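The Shade

April
By R. Ruiz-Ortega

Okay, so the first thing you need to know about the Prolleter admin panel is that I wrote most of it myself, mostly at night, and mostly on cold noodles. The second thing is that record 2056 could not be deleted.

I found it on a slow afternoon. You clicked the little trash can, the gray shade slid down over the page, the box popped up asking if you were sure, and you said yes. The table dimmed. The table came back. And there was 2056, same as ever, sitting between a shipping address and somebody's test entry from Tullard. I tried it again and it came back again, only now the name field (which had been blank, I swear) said "Please."

I did what any grown professional would do and closed my laptop and went for a walk.

When I got back I opened the edit form. The form has a limit of 260 characters on the notes field, and I remember that because I picked it, for no reason at all, while waiting for a bus. The notes were full. It was a letter! It said it had been in the table a long time and liked it there, especially the sorting, when everyone got up and changed places. It said it didn't care for the shade. Every time someone opened a box, everything went dark and quiet, and it never knew who would be missing when the lights came on. 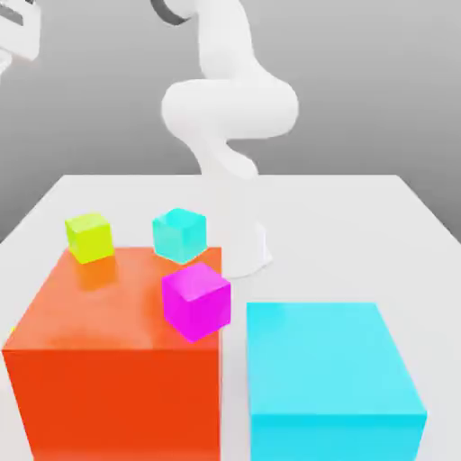

White robot arm on a white tabletop, computer rendering.

I read that maybe 10 times. Then I looked at the logs, and do you know how often I'd opened that delete box in one week, just testing the animation? 174 times. I felt like a monster.

So I typed back. I said I was sorry, and that the dark part was only there so people wouldn't click on things while they were changing. I hit save, the shade lifted, the rows went pale for a second and then filled in again.

"Could it be blue?" said 2056.

I made it blue. It took two minutes, plus an hour of arguing with the code reviewer, who wanted a ticket number. I gave her 2056. She approved it and left a comment underneath asking why the row had just said thank you.

Recent stories
- Last Bus to Tullard
- My Year at Punside
- The Button That Said Maybe
- Two Cursors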